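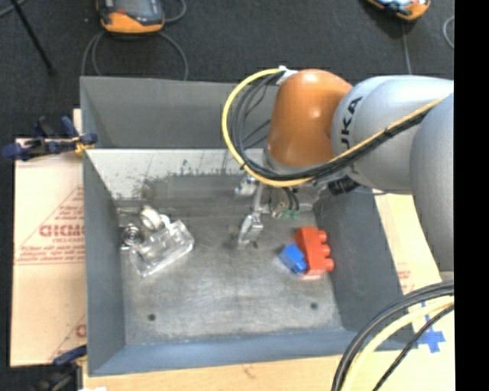

Kamarul Krishnan wished it noted before anything else that he had been asking for the footpath lights on Lindemann Lane to be looked at ever since November, and that he would be much obliged if the matter could come first on the agenda for once, while people were still awake. There was general good humor at this and the order was changed to suit him.

Pullitcombe Neighborhood Association
Minutes of the spring meeting, 2024-04-05, held in the reading room

Present: Iestyn Humphreys (chair), Mitiku Bogale (minutes), Gemechu Gebremichael, Kamarul Krishnan, Munther Akl, and a good turnout from both ends of the lane.
Apologies: the Jollora Street households, who had a wedding to go to. We send them our very best wishes and hope the rain held off.

1. Footpath lights
Kamarul reported that four of the lights between the bus stop and the footbridge are out, and a fifth comes on when it feels like it. He has written to the town twice and had one very polite answer, which he read aloud in full. Gemechu said he walks that stretch home from the late shift and has taken to carrying a flashlight, and he thinks the older folks on the lane have simply stopped going out after supper, which we all agreed was a sad thing to hear. Munther wondered if the trees were part of the trouble, as the maple by the bridge has grown right over one of the lamps.
Agreed: Kamarul to write again with the pole numbers, and Iestyn to telephone the town office. Munther to ask the owner of the maple, nicely, about a trim.

2. Minutes of the last meeting
Read and approved with one correction. The lemon cake was made by Gemechu's sister and not by Gemechu, who has been accepting compliments for it all winter.

3. Money
We have $1373 in the account. The winter supper brought in more than we expected and the hall heating cost more than we expected, so we are very nearly where we started. The Presisside bill for printing the newsletter has been paid. Munther asked if we still need a paper newsletter at all, and there was a long and friendly discussion. Several neighbors on the upper lane don't use email and said they look forward to it coming through the door, and one lady keeps every issue in a drawer. It was left that we carry on with paper through the fall and ask each household which they would like.

4. Summer street supper
Iestyn said last year's was the nicest evening he could remember on the lane (apart from the business with the extension cord) and he would love to see it happen again. We have the offer of 11 folding tables from the school, provided we collect them ourselves and bring them back clean. Gemechu has the use of a van. It was thought that seven tables down the middle of the lane would do for eating, with the others for food and drinks, and the children can have blankets on the grass by the reading room.
There was some back and forth about music. Kamarul would like the brass players again. Others felt, very gently, that the brass players might stand a bit farther off this time. Mitiku offered to speak to them.
Agreed: Mitiku to apply for the street closing. Food sign-up sheet to go in the reading room window. Please, please write down what you are bringing, as we had an awful lot of potato salad last year, and all of it was delicious, but still.

5. Reading room shelves
The new shelves are up along the back wall and look lovely. Thank you to everyone who carried books in from their cars in that dreadful wind. We now have more mysteries than we can house and would be glad of children's books, especially picture books for the little ones. Munther is making a sign for the returns shelf, as people keep taking home the ones that have just come back before they can be put away.

6. Other business
A gray cat with a white bib has been sleeping in the porch at the lower end. If it's yours, it is well and eating heartily.
The side gate needs a new latch. Gemechu thinks he has one in his garage and will look.
Iestyn thanked everyone for coming out, and Kamarul asked that the lights stay first on the agenda until they are fixed. Agreed.

Next meeting: date to be set once we hear about the street closing. Tea and cookies afterward as always, and whoever left a blue casserole dish, it is on the windowsill.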